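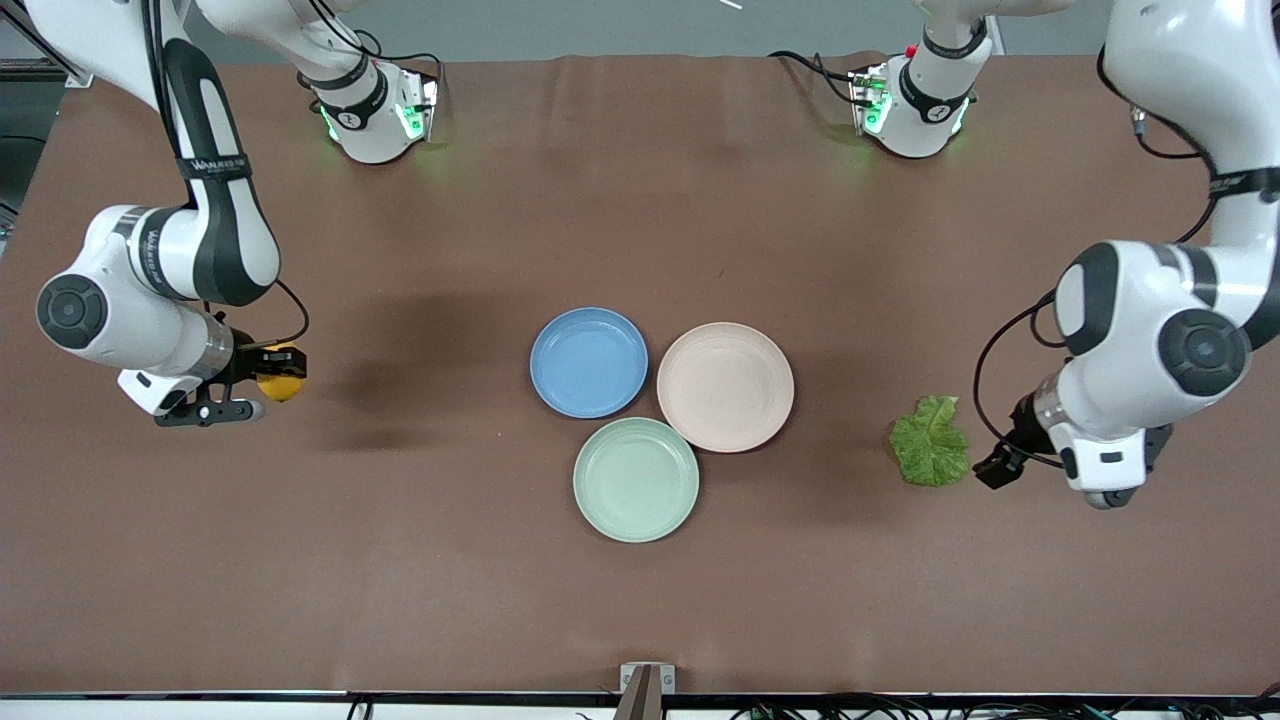
Lettuce leaf and yellow fruit, large tabletop.

Trulholm Table Foods – README

Trulholm Table Foods is a collection of pictures and short notes on small food items and the dishes they are put into. It was prepared in Ultthorpe for people who study how a table is laid and cleared, and who need plain words for ordinary things. The present release has 218 records. A record is one picture with one text note.

Please read the section on naming before you use the notes. Most of the questions we received about the first release came from there.

What is in the folders

food – the notes on fruit, vegetables and leaves
dishes – the notes on plates and bowls
together – records in which food and dishes are both present
words.txt – the list of 18 permitted names, one on each line
changes.txt – what was corrected between releases

The file names carry no meaning. In the first release they were made from the name of the food, and when a name was corrected the file had to be renamed also, so old lists stopped working. Now each file has only a serial number and it stays the same for ever.

The food

The lettuce is noted as a single leaf, never as a head. For its surface we write "crumpled" or "flat", and for its edge "ruffled" or "smooth". The leaf in the picture at the start is noted as green, crumpled and ruffled, with paler veins. We don't write whether a leaf is fresh. Two readers gave different answers on this so often that the field was removed.

The lemon is the item with the most corrections. When a large part of the fruit is covered, one sees only a yellow rounded side, and it may be a lemon or it may be something else. In such a case the note says "yellow fruit, probably lemon". The word "lemon" alone is used only when enough of the fruit is visible to be sure. Please do not join these two values into one, even if it makes your table shorter.

Colours are everyday colours. We write yellow, green, pale green, brown, and we add "light" or "dark" if it is necessary. Readers should not use the names from paint catalogues. "Mint green" and "sky blue" are allowed for dishes, as they were already in the older Vinderis list and people understand them without difficulty.

The dishes

A dish is called a plate or a bowl. The rule is simple to say and harder to follow: if there is a clear wall around the floor of the dish, it is a bowl, also when the wall is low. A shallow bowl with a wide flat floor is still a bowl. If only a small piece of the rim can be seen, the reader may write "plate or bowl". For the dishes folder, 54 notes were changed after this rule was made.

Position is written in relation to another thing on the table, for example "lemon to the right of the blue bowl". Words such as "near" and "far" are used only between two things of the same record. When dishes stand close together with a narrow gap, we write "close, not touching". If the gap cannot be judged, the field stays blank.

Whether the food belongs in the dish is not part of the note. A lemon lying alone on the table with two dishes at the side is noted exactly as it lies. 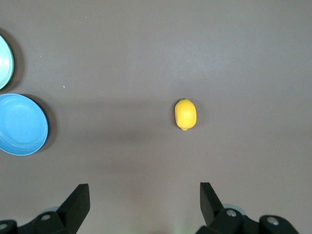 Naming and spelling

All notes are in British English. Write "colour" and "grey". Use lower case and no full stop at the end of a note. The plural is avoided where possible: each thing gets its own line.

Small specks and crumbs on the tabletop are noted as "speck" and nothing more. Shadows are not noted. A dark shadow beside a bowl was sometimes read as a second dish in the first release, and these lines have been taken out.

The colour of the tabletop is a free field. The light changes it a lot, so the same surface may be called brown in one record and grey in another. Do not use this field to decide if two records show the same table.

Known problems

– The 4 oldest records have no position line.
– "Pale green" and "mint green" were mixed in part of the dishes folder. The correction is not finished.
– Size is given as small, medium or large, compared with the other things in the record. It cannot be compared across records.
– Weight and variety of the food were not recorded.

How to report an error

Send the serial number, the line as it is now and the line as you think it should be. Reports are collected under the Opoku list and go into the next release, which is planned for January. Please send one report for each record, also when the same error appears in several of them.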